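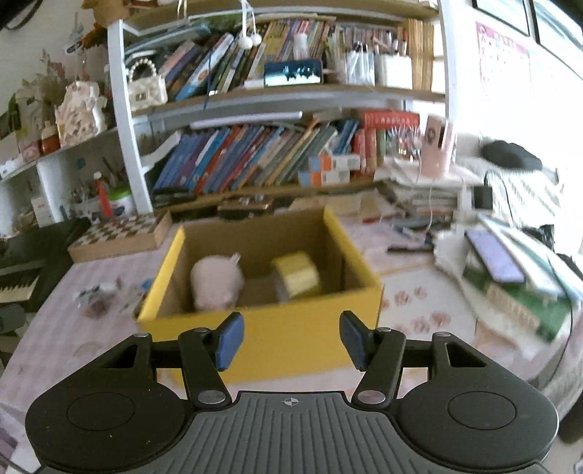

Open day at Güler: an afternoon with the hand grippers

On 29th November, Güler in Brandby opened its doors to the members of our association, and I was asked to write down what we saw for those who could not come. I should say first that I am a retired machine fitter and that I know hydraulic presses much better than I know robots. If I use a wrong word somewhere, the people at Güler are not to blame.

We came by the regional bus from Drandanell and walked the last part along the canal. The building is the old carpet warehouse, which many of you remember from the years when it still had the blue doors. Güler rents the second floor. At the top of the stairs we were received by Güven Keskin, who leads the group there and who guided us for the whole afternoon. He speaks quietly, so the members in the back had to come close, and after a while we all stood around him like pupils.

What Güler does

The company is teaching robot arms to handle ordinary household things. They call the project Seltari. I had expected that teaching a robot means writing a program, line after line, as we did with our first numerical machines. Mr. Keskin told us that in this project almost nothing is programmed in that way. A person takes a gripper in the hand, the same kind of gripper that will later sit at the end of the robot arm, and does the task. The camera mounted on the gripper records what the gripper meets on its way. When the task has been recorded many times, by many hands and in many rooms, the computer learns from these recordings how to move the arm.

The advantage is that no robot needs to be present when the recordings are made. The tool is carried into a normal home, and the work is done on the kitchen table, the desk or the floor, among the things that happen to lie there. Mr. Keskin puts much weight on this. In the first months they recorded everything in one clean room with white tables, and the arm learned very well how to work in one clean room with white tables. When they brought it to a flat with a flowered tablecloth and a full bookshelf in the background, it stopped above the table and did nothing at all. He showed us the film of that day. It is a long film and very little happens in it, and it was the part of the afternoon which I liked best.

Since May they go to homes only. The families are paid by the hour, and they are asked not to clean up before.

The tool

We were allowed to hold one. It weighs less than a full bottle of water, but one feels it in the wrist after some minutes. The body is dark gray and ribbed. Two black fingers, joined with rivets in the manner of a small scissor linkage, move toward each other when the trigger is pressed, and at the end of each finger there is a blue rubber pad. The pads are what wears out. They are replaced after 30 hours of recording, because the rubber becomes smooth and things begin to slip, and then the recording teaches the arm to press harder than is good.

The linkage I looked at for a long time, with my glasses pushed up. It is a clean piece of work. I asked about the play in the joints, and Mr. Keskin admitted that the first series had too much of it, so that the fingertips did not meet exactly. They now ream the holes after assembly. I was pleased to hear that something in this building is still done with a reamer.

On the top of the body a small crosshair is printed. It helps the software to find the position of the gripper when the camera has been taken off and put back. I found this very sensible. We scratched our own marks into the tool holders for the same reason.

The exercise with the box

After the coffee we could try it ourselves. The exercise was simple to explain. There was a table with an open cardboard box and some small things such as one finds in any home, a soft toy, a roll of tape, some pens. With the gripper, and without helping with the other hand, one has to put a thing into the box, let it go, lift it out again and put it back on the table. The other hand stays behind the back. Mr. Keskin was strict about this, in a friendly way.

I will describe my own attempt, as I was the second to go and the others have already told it in the bus in a version that is not correct. The soft toy went well. It gives way when the pads close, and one can take it almost anywhere. The tape was another matter. I took it too near to the edge, it turned between the pads, and it rolled along the bottom of the box into the corner, where the fingers do not reach easily. I had to open them wide, and then the one finger pushed against the wall of the box and the box moved. I said a word that I will not print. The whole recording was kept. They want the failed attempts also, as long as the person finds a way out, for the arm must learn what to do when the tape lies in the corner.

What surprised me is how slow one must be. With the bare hand I would have filled the box in the time of one breath. With the gripper I had to think about the direction from which I come, and how high I lift, and whether I will touch the wall on the way out. Mr. Keskin says that new people are always too fast. They come back after a weekend and are slow and calm, and then the recordings become useful. A recording of this exercise takes on average 33 seconds. Mine took a good deal more.

The pens were the most difficult for everybody. They lie flat, the pads come from above, and there is only a small part to hold. One of our younger members found that it goes better if one tilts the tool and presses the pen a little against the cloth, so that it comes up by itself between the pads. The people of Güler became quite lively at this and asked her to repeat it, and it was added to the collection under her first name.

The arm at work

At the end of the afternoon we saw the arm itself. It stands in the back room behind a low fence, and visitors stay outside the yellow line. It was given the same exercise that we had done. It had never seen the box which was put in front of it, or so we were told, and we were invited to place the things as we liked.

Out of nine attempts it finished seven. The movement is not elegant. It goes down, it waits, it goes a little to the left, it waits again, and one wants to help it. But when it made a bad grip on the tape it noticed, opened the fingers and tried from the other side, exactly as I had done, only without the word. I must admit that I felt something like recognition.

In one of the two failed attempts it took the toy by the ear and dropped it outside the box, and then continued with full confidence as if the toy were inside. In the other it held a pen over the box and would not let go. Mr. Keskin did not try to make this look better than it was. He said that letting go is learned badly from the recordings, as people open the hand without any thought and each does it at a different moment.

Questions from our members

We had a good half hour for questions. I give here the ones that I could note.

Where will the arms be used? The first customers are workshops which pack mixed orders, where every box is different. Homes are further away, and Mr. Keskin did not want to name a year.

What happens with the recordings, when so much of a private home is in them? Each family sees its recordings before they are used and can have any of them removed. Letters and screens which can be read are blurred. A family may also ask later that everything be deleted. One of our members was not fully satisfied with this answer and said so, and they talked about it further at the door. I think that both were right in some points.

Will it take away work? This was asked, naturally. Mr. Keskin answered that in packing it will change the work, and that he would not tell us otherwise. Some of those who now pack will prepare and correct the machines. He could not say how many. I have heard the same sentence about the numerical machines when I was young, and it came out partly true.

Can a left-handed person use the gripper? Yes, and they are looking for more left-handed people.

For those who want to go

Güler will receive a second group from our association in the spring. The group should not be larger than the one of this time, as the back room is narrow. Please wear closed shoes, and leave large bags in the cloakroom on the ground floor. There is an elevator, but it is the old freight elevator and one must ask for the key at the entrance. Coffee is offered. The cake we brought ourselves, and there was enough left that the staff could have it the next day.

Who wants to make recordings at home can also write to Güler directly and mention our association. They need flats and houses of every kind, and especially rooms with many things in them. My wife read this over my shoulder and is of the opinion that my workshop in the basement would qualify. I have asked for the form.

With thanks to Mr. Keskin and his colleagues for their patience, also with the long question about bearings, which was mine.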